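I read the whole Ruria forest carbon report so you don't have to. Thread. It's long, sorry.

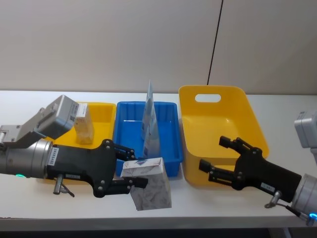

Yellow bin, blue bin, tissue box.

Background for anyone who missed it. Teslow is the company selling credits from the Ruria project. Vakden is the airline buying most of them. Dobre is the outfit that signed off on the numbers. The report came out last week and all three have been quoting it nonstop.

The headline claim: 239 thousand tons of carbon dioxide "avoided" in one year. Note the word. Avoided means somebody worked out how much forest would have been cut down, looked at how much was cut down, and called the gap a product.

So everything hangs on the first number, the forest that would have been cut. You can't measure it. You can only guess at it, and the people guessing get paid more if the guess is high.

Maybe they guessed fairly! I went looking for how they did it. It's in an annex, in small type, and it took me two evenings.

They took a reference area, a stretch of forest outside the project that is supposed to behave the same way. They measured how fast it was being cleared and assumed Ruria would have gone at that speed.

The reference area has a paved road down the middle of it. Ruria has a dirt track along its southern edge that the report itself calls "seasonally impassable."

If you have ever looked at a map of where forests get cut, you know they get cut along roads. Loggers need to get the logs out. A place with a paved road is a bad stand-in for a place you can't drive to half the year.

The report gives this one sentence. "Differences in access were considered and judged not to be material." Judged by whom, using what? There's no footnote. I checked the page before and the page after.

I wrote to Dobre to ask. The reply said the method is approved and they can't discuss client work. OK, but I didn't ask whether the method was approved. I asked about the road.

Next thing. The reference period starts in 2000. Clearing in that area was very heavy for the first few years, then dropped. You can see it in their own chart on page 122 if you squint, because the chart is tiny and the axis starts in an odd place.

If you take the whole period you get a high yearly average. If you take the last few years you get a much lower one. They took the whole period. A longer record can be a fair choice, I'll give them that, but they should show both and they only show one.

I tried reading the values off the chart with a ruler. I'm not going to post what I got, since a ruler on a printout is not evidence. I'll just say the drop is large and I would like the table. The table is "available on request." I requested it in March. Nothing so far.

Now the part that bugs me most, which is leakage. That's the term for when you protect one forest and the cutting moves next door.

Teslow puts leakage at zero. Not small, zero. The reasoning is that local people were "offered alternative livelihoods" and so had no need to clear land anywhere else.

What were the livelihoods? Beekeeping and a tree nursery. How many people took them up? Doesn't say. How much did it pay next to what they made before? Doesn't say. Did anybody look at the forest next door afterward? As far as I can tell from the text, no.

I'm not against beekeeping. I want to see somebody check before a zero gets typed into a spreadsheet and turned into money.

Then there's money. Vakden's press release says its purchase "supports communities on the ground." The report has a budget page, and the line for communities is lumped together with "outreach, monitoring and travel." So it could be most of the money or it could be plane tickets.

Teslow could clear this up with one extra row in one table. I asked for that too.

Several people have already told me I'm doing the oil companies' work for them. I've had this all weekend. I think warming is real and serious, and that's the reason I care whether a ton is a ton.

If Vakden buys a credit and keeps flying as before, the carbon from the planes is definitely up there. The forest side has to be every bit as real or we end up worse off than if they'd bought nothing and felt bad about it.

Someone asked whether the trees are at least still standing. Mostly, it seems. The satellite pictures in the report show very little clearing inside the boundary. I have no reason to doubt them.

But very little clearing inside the boundary is also what you would expect from a forest with no road to it. It fits their story and it fits the boring story, so it can't settle anything.

What would settle it, or help: pick a reference area with the same access. Show the early years and the later years separately. Look at a ring of forest around the project and report what happened there, good or bad.

None of that is exotic. The satellite pictures already cover the ring, you can see the edges of it in their own maps. They cropped it.

Also the insurance pool. Some share of credits gets held back in case of fire. Fine idea. The share was set by a risk score, and the fire part of the score is "low" on the grounds that there have been no big fires in the project records. The project records are 2 years long.

Two years without a fire tells you nothing. My kitchen has gone longer than that and I still own an extinguisher.

Reply to a few comments. Yes, I know this report follows the rules of the standard. I'm saying the rules let you pick your comparison and then get graded on having picked one.

No, I don't think anyone at Dobre is crooked. They are paid by the company they check, same as a lot of auditors, and they want to be hired again. You don't need a villain for that to go wrong.

Yes, there are better projects. I read one last year where the leakage deduction was big enough to hurt, and the seller published it anyway. I'd trust that seller's tons over these at twice the price.

To the person who works in offsets and says buyers never read the annex - I believe you, and I find it depressing. Vakden has a whole page on its site about careful selection. I'd love to know if anyone there opened the thing.

Their booking page now has a box you can tick to make your flight "carbon neutral." The box costs less than a sandwich. I didn't tick it.

Could I be wrong about the road? Sure. Maybe the logging there goes by river. There is a river on the map. If that's the argument then somebody should make it, in writing, with numbers, and I will read it and say so right here.

Same with the zero. Show me the ring and I'll take it back.

I've now sent Teslow the same three questions twice: the road, the yearly table, the ring. I kept them short and polite. If they answer I'll post the answer in full, including any parts that make me look silly.

Until then my advice if you were about to buy Ruria credits for your office or your wedding or whatever is to hold off and ask for the table yourself. Maybe they'll answer if more than one of us is asking.

Going to bed. Please don't send me the press release again, I have it.

Posted Monday, April 5, 2010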